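Notebook, bench 2
Saturday, 9:20

Continuing with the Gadska rear panels. Goal for the morning is to settle how the parts get laid out before inspection and whether the corrugated sheet stays as the staging surface.

State of things at start. The foam mat came off on the last shift. It was marking the outer face of the panels, a faint pebble texture that showed under the raking lamp and did not wipe off with isopropyl. Corrugated aluminum went on in its place. Contact is now along the ridges only, so grit has somewhere to go. Wiped the ridges down with a lint-free cloth before the first part went on.

Parts are from the Rosser lot, box 14. Beige-gray, outer face flat, all molded features on the inner face. Inspection is therefore outer face down, features up, and that is also the orientation assembly wants.

Notes on features, in the order I check them:

Square boss near the corner. Open center, should be free of flash. Two parts had a thin web across the opening. Trimmed with the hooked blade, kept the trimmings in the bag with the parts.

Tall rectangular block. Highest point on the part, so it takes the hit whenever panels get stacked face to back. Scuffing on the rim of the opening on several. Cosmetic, but the scuffs shed a fine powder and I do not want that near the board. No more stacking. Single layer only, or the divider trays if we can get the Wirnedville people to send back the ones they have.

L-shaped tab between the two. No issues. Root radius looks better than on the previous lot.

Slots. Rims are even. The gauge goes in both without force. Slight drag in one of them on the first part out of the box, gone after a second pass.

Edge clips. These are the weak item. Short, stiff, and they whiten at the base if the panel is lifted by that edge. Lift from somewhere else. I have written this on the bench card as well.

Board strip. Narrow, green, components along the length, sits in the panel. Seating is judged by fingernail along the edge, which is not a method. Todora has a go/no-go shim for something similar, 200 microns, and I have asked to borrow it.

11:45

Tried two layouts on the sheet. Square to the ridges, the panels walk when the bench is bumped. Set diagonally they stay put better and the corners do not drop into a groove. Diagonal it is, even though it costs space.

Flatness: feeler under the corners, everything passes except one part with a visible bow toward the clip edge. Set aside, tagged.

Open: clip whitening, shim, trays. Want 100 parts through before anyone calls the layout final. Current pace is around 20 an hour with trimming, better without.

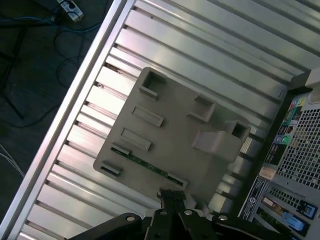 Mark Anthony Castillo: Agree on no stacking. On the clips, check whether the whitening is there straight out of the box before you blame the lifting. The last lot had it on parts I had not touched yet. I would also put the shim check ahead of the slots, so a badly seated board gets pulled before you spend time on the rest.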